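Subject: Re: [Privwood-tenants] bottles - caps on or off??

On May 2, at 19:40, a neighbour in Block 2 wrote:
> Can someone please settle this. Notice by the lift says caps off, leaflet
> from Prutari says caps on. I have a bag of 51 bottles on the balcony and
> don't want them sent back again. Also do labels need to come off?

Caps ON. Rang Prutari this morning, the leaflet is right, the lift notice is from the old contract. Will take it down when I'm next passing.

Squash them if you can, big ones especially, otherwise the bin is full by teatime. Rinse first pls - a quick swill, no need for soap.
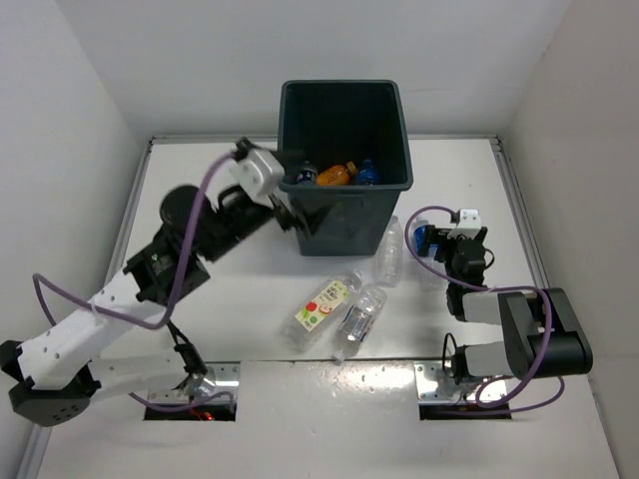 Labels - leave them. Prutari say their end deals with it, paper or plastic, makes no odds. Same goes for imported drinks, they don't care what langauge is on it. So a big clear one with a tomato-ish fruit on the label goes in just as it is, and so does a little one where the label's gone all crinkly. Coloured plastic fine too, blue, orange, whatever. Not fine: oil bottles, anything with drink still in, glass.

Last collection was 112 kilos for the whole estate, target is 800 by the end of the year so keep going. Spare sacks in the bike store, bottom shelf, take two at most.

Somone asked about milk cartons - different bin, will write seperately. Got to run.

Block 4 rep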